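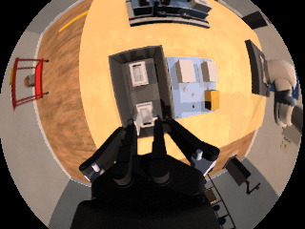
Bench surface, tan finish, in a circular view. August.

Notebook entry, August, 9.40 am
Entered by Shireen Sibiya, finishes bench

Subject: Cure and wear behaviour of the Serkerow hardwax oil on pale timber, second coat interval.

The purpose of this entry is to record the state of the Serkerow trial before Thịnh Lý takes over the bench, and to set down the changes made to the method during the past fortnight. Readers are referred to the earlier entries for the sanding schedule, which remains as written apart from the final grit.

The panels were cut from the Braltholm ash delivered in July. Each was sanded to 180, vacuumed, wiped with a lint-free cloth and left overnight in the conditioning cupboard. The first coat was applied with a white pad at the spread rate given in the Bellamy job sheet and buffed off after fifteen minutes. The job sheet calls for a second coat at twelve hours. At twelve hours the surface of panel B was still tacky along the end grain and it took up lint from the cloth, so it was set aside. The remaining panels were held to twenty-four hours and accepted the second coat without difficulty. It is proposed that twenty-four hours be adopted for all ash work until the weather warms. The cupboard log shows the overnight temperature falling well under the figure on the tin and this is the likely cause, although the tin itself was old stock and cannot be ruled out.

Rub test. Panels A, C and D were run on the Zonham abrader under the standard weight for 500 cycles. Panel A (first coat only) showed a grey track at the 170 mark and was through to bare timber before the end of the run. Panels C and D, with 2 coats, dulled evenly and did not break through. Panel D was then continued at Thịnh's request and reached 883 cycles before the first visible change of colour at the edge of the track. The machine was stopped there. A new pad was fitted before each run and the old ones are in the labelled envelope.

Spill test. Water, black tea, vinegar and cooking oil were placed under watch glasses on panel C for one hour. Water and oil left nothing. Tea left a faint ring that came away with a damp cloth. Vinegar left a dull patch which was still present the next morning - this should be repeated on a fresh panel before anything is said to the client, as the glass was moved during the hour and the contact time is uncertain.

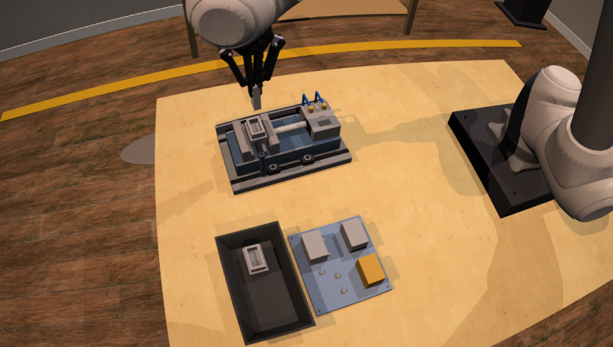
Colour remains the unresolved matter. The client has asked for a tabletop that stays pale, and the oil warms ash noticeably on the first coat and a little more on the second. Two panels were toned with white pigment to counter this. The weaker mixture gave an acceptable result under the window and a slightly pink one under the tube lights. Floor colour must also be considered when the panels are judged. A light tan top with faint mottling, set over reddish-brown boards, reads paler than the same timber would against a grey floor, and the panels have so far been compared only against the grey of the bench paper. The next comparison should be made with a reddish-brown board laid underneath, and the client asked which floor the table is intended for.

Amendments to method, effective from this entry:
Final grit to be 150 in place of 180 on ash. The 180 surface is closing up and the oil sits on it.
Second coat at twenty-four hours.
Pads to be discarded after a single panel. Used pads and cloths to go in the lidded water bin before the room is left at any time.
Tins to be dated on opening, on the side and the lid, as the lids have been exchanged at least once.

For Thịnh: panel B is on the top rack, untouched since it was set aside, and may be re-sanded for the grit comparison. Panels E and F have had their first coat and are due for the second tomorrow at 9.40 am. The pigment was weighed on the small balance, which drifts if the door is open - please tare it between additions and note the reading each time. The Bellamy sheet has been marked in pencil where it departs from this entry and is to be returned to the office once copied.

Outstanding: repeat vinegar test, fresh tin of Serkerow, reply from Bellamy regarding the spread rate on end grain.

S. Sibiya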